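Chapter 7
Switches, Buttons, and Test Points

In this chapter you will learn to:
Tell a maintained switch from a momentary one
Read the markings on a control before you touch it
Choose a test point and record what you measure

Every circuit you built in Chapter 6 was live as soon as the battery was connected. That is fine for a lamp on a bench, but few people would want to own a lamp like that. Sooner or later someone has to be able to start and stop the current by hand, and the part that does this job is the switch.

Lucienne Poulain spent many years repairing control panels at the Brumgate pumping station. In one October alone her shop logged 231 faults, and most of them were in switches, buttons, and the wires leading to them. The parts with moving pieces wear out first. A cheap toggle may be good for about 4,000 operations — less if it is forced — and then the contacts begin to fail.

Read this opening section before you start Lab 7A. You will need your notebook and the parts list on page 314. 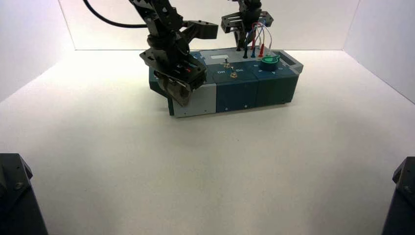
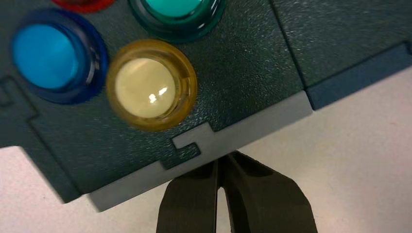
A switch is described first by what it does when you let go of it. A maintained switch stays where you put it. A momentary switch returns to its rest position, and the circuit changes back with it. Toggles are often maintained, and their two positions should be labeled, as on the teal module with OFF printed to the left of the lever and ON to the right. Push buttons can be either kind, and you can't always tell which by looking. Before wiring any button, connect a meter across its terminals, press once, release, and write down both readings.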